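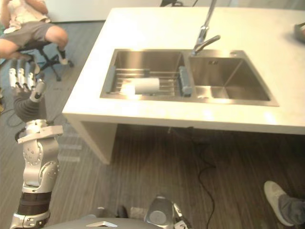
3. Sinks and worktops on islands

Course: Kitchen Planning and Materials, Unit 3
Instructor: Tamara Onyshchenko
Issued Mar 11, 2021

3.1 Terms

Basin: the recessed part of the sink, measured inside the walls at the rim.
Divider: the strip between two basins. Its width counts toward the overall width of the sink but adds nothing to usable area.
Overflow: an opening high in the basin wall. In Fig. 1 it is a small rectangular slot in the back wall of the right basin.
Support panel: a vertical panel carrying the end of a worktop. The panel at the left end of the island in Fig. 1 runs down to the floor, and the space to the right of it is open.

3.2 Basin geometry

Square-cornered basins give the largest flat floor for a given rim size. Wiping them takes longer, and residue collects where two walls meet the floor. A corner radius of 15 mm is a common compromise in the exercises for this unit. Both basins in Fig. 1 have sharp rectangular corners. When drawing a double sink, dimension each basin separately and give the divider its own dimension. Do not dimension to the center of the divider.

Faucet placement: a single faucet behind the divider serves both basins if the spout swivels far enough. Check the lever as well as the spout. Mark the full travel of the handle on the plan with a dashed arc.

3.3 Drying racks

A rod rack with end brackets bears on the rim, on the divider, or inside the basin. In Fig. 1 the rack is in the left basin, with one bracket against the left wall and the other on the divider beside the faucet. Three points go on the drawing:

- span between brackets
- direction of the rods
- basin area left uncovered

Short cylindrical items laid on rods can roll. Lay them across the rods and keep them away from the ends.

3.4 Worktop edge and open space

For the Dolitz plan, allow a clear width of 1,030 mm beneath the worktop, measured between the inside faces of the supports. Show the front edge at its true thickness in section. A thin line is not accepted. Gloss on white tops is assessed under the overhead lights, from both ends of the island.

3.5 Curved panels

Flat stock is described by length, width and thickness. A curved panel also needs a radius, the direction of the bulge, and a note for each edge. State whether the edge is straight or follows a curve. Finish is recorded separately for the face and the edge, as the two can differ on the same part.
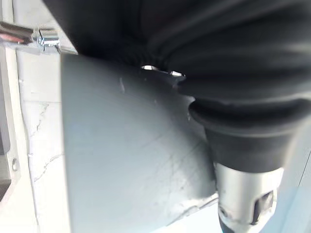 Fig. 2. Light gray panel, smooth matte face, straight left edge.

3.6 Exercise

Draw the island from Fig. 1 in plan and front section at 1:20. Assume any dimension not given and list your assumptions. Sketch the panel in Fig. 2 separately and note face, edges and direction of curve. Hand in 2 sheets to Gumaro Cisneros.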